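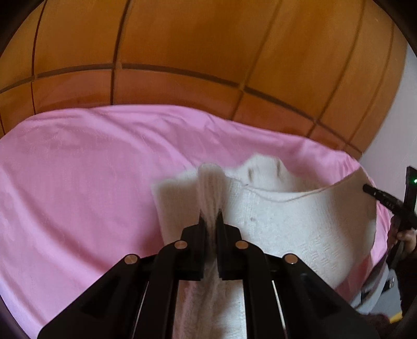

Figure 7.1 A white towel with a waffle-like texture on a pink sheet.

Chapter 7
Linen Supply in Small Lodging Properties

Linen is among the largest recurring costs of a guest house, and one of the least closely recorded. This chapter explains how a property decides how many sheets and towels to own, when to replace them, and whether to wash them on site or send them out.

The basic unit of planning is the par – the quantity needed to dress every room once. Most properties hold three or more par, so that one set is in use, one is in the laundry and one is resting on the shelf.

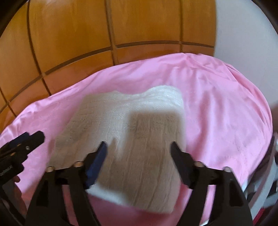

The Sondalside guest house, used as the case study throughout Part Two, owned 800 bath towels at its January inventory. Of these, 102 were withdrawn for thinning, frayed hems or stains that washing did not remove. Withdrawn pieces were cut down for cleaning cloths and entered in a separate ledger.

Section 7.2 compares this record with that of a larger property in Tirusdale, which contracts its washing to an outside plant. Students should review the discussion of fixed and variable costs in Chapter 4 before proceeding.

Key terms: par, discard rate, rewash, linen in circulation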